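Rule 14 said the arm must stop before it crossed above any object not named in the task. Cherry Mae Enriquez read it twice and put the binder down.

"Who wrote this?"

"Coltov," Khải said. "In November. They passed all 60 runs."

"In simulation."

"Well, yes."

She pulled the render up again.
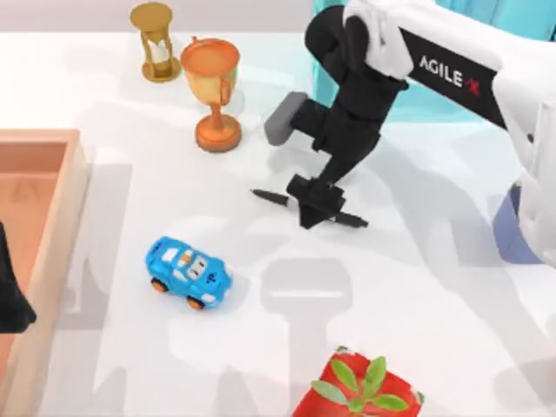
The test table at Coltov, with the rod held over the open space.

"And if the task only names the rod, what's the car? What's the plant?"

"Obstacles, I guess."

"The rule doesn't say obstacles. It says objects." She wrote a question mark beside the signature line and passed him the pen. "You sign it, then."

Khải looked at the pen for a while.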